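4. Cloth handling in a shared workshop

Most of what has been written about robots and household cloth comes from labs with a clean table and a fixed light. We wanted to know how much of it survives in a members' workshop, where the build shares its floor with everything else. The Jeltport build is a humanoid put together by hobbyists from secondhand and printed parts, and the task set for it was bedding: take hold of a large white cloth item, lift it, and keep hold of it. We came to the work doubting that the task was ready for a home build, and we still doubt it.
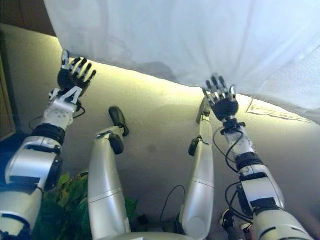
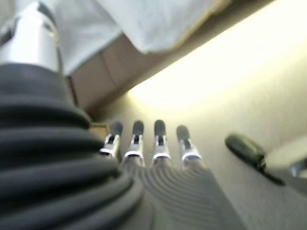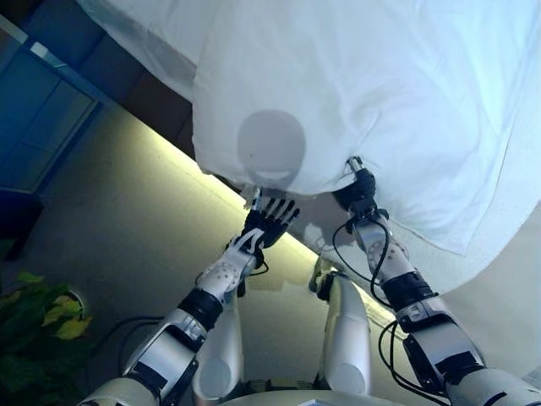

Figure 3. Work with white cloth in the Jeltport workshop. First and third: views from head height, with both arms raised to the cloth. Second: a close view over the back of one hand, with white fabric beyond the fingers.

4.1 What counts as a hold

The club's own log marks an attempt as a success when both hands are on the cloth at the end of the lift. We think this is too generous. A hand can be on a sheet without holding it, and a still taken at the right moment will make the two look alike. The first view in Figure 3 is a fair case for caution. The fingers of the right hand are at the hem, while the left hand is pressed into the underside of the sheet, and we would not want to say from the picture alone how much of the weight either one carries. The third view is harder still. Contact is at the lower side of a thick bundle, and a push from underneath is a different thing from a grip.

We went back through the log up to the freeze on 12/25/24 and scored it again. It held 527 attempts. Our rule asked for a hold of 30 seconds with no change in the grip, judged by two people working apart. Where they disagreed, the attempt was scored as a failure. Members of the club objected to this, and their objection is fair as far as it goes: a person making a bed shifts grip all the time. Still, the controller has no regrasp routine worth the name, so a slip cannot be passed off as a plan.

4.2 The Ishida routine

The lifting routine, called Ishida in the project files, picks a contact point from the head view and closes on it. The wrist view is meant to correct the last part of the approach. We are not convinced that it does. In the close view in Figure 3 the back of the hand and the ribbed cover take up much of the picture, and most of it is soft. The fingers are the clearest thing there, and the hand already knows where its fingers are. What it needs is the edge of the cloth.

The Ruvberg notes, which the club used as its starting point, report that a wrist view helps with small, stiff objects on a table. That may well be true. Bedding is neither small nor stiff, and we found no test in the notes that would carry the claim over.

4.3 Shadow and stray light

Light was the other worry. In the third view a rounded gray shadow falls on the bundle between the two points of contact, and a bright strip runs along the base of the wall behind. Either could pull an edge finder away from the true hem – the strip more than the shadow, we suspect, but we did not test them apart. A second site at Funisville has offered its room for a repeat in April under plain overhead lamps. Until that is done, we would treat any success rate from the Jeltport floor as belonging to that floor alone, ours included.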